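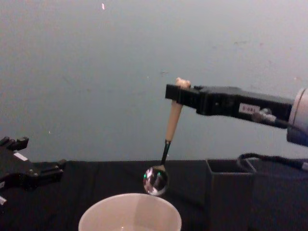 Progress report to Reinholz: celebrity family profiles

Prepared by Marwa Ouazzani, profiles editor, Sedholm

Your grant pays for the clean-up of our celebrity family pages, which cover parents, partners, siblings and children of actors and musicians. The archive holds 3,000 profiles. By the end of March we had checked and republished 1,394 of them.

Each profile is read against published interviews and official announcements. Where a birth date or a relationship can't be traced to either, we take it out. Net worth estimates have been removed from every page checked so far - we could not find a sound basis for most of them.

Profiles of children have taken the most time. The old template asked about dating status whatever the person's age, and that question is now gone from all pages on minors. School names and home suburbs have been deleted as well.

Staffing

Emiliano Espinoza joined as second checker and handles the music pages. We lost two weeks while he was set up on Plarnen, our publishing system, and the backlog from that period has been cleared.
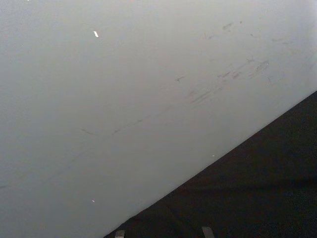 Problems and delays

Three families asked for corrections. Two were made within a day. The third concerns the spelling of a child's middle name and is waiting on a reply from the family's agent.

The Gekel import brought in duplicate pages for some television actors. We are merging these by hand, and old links are redirected to the surviving page.

Next period

We will finish the music pages, then start on reality television. The reader corrections form is written but still needs legal review. Spending is within budget, and we are not asking for any change to the payment schedule.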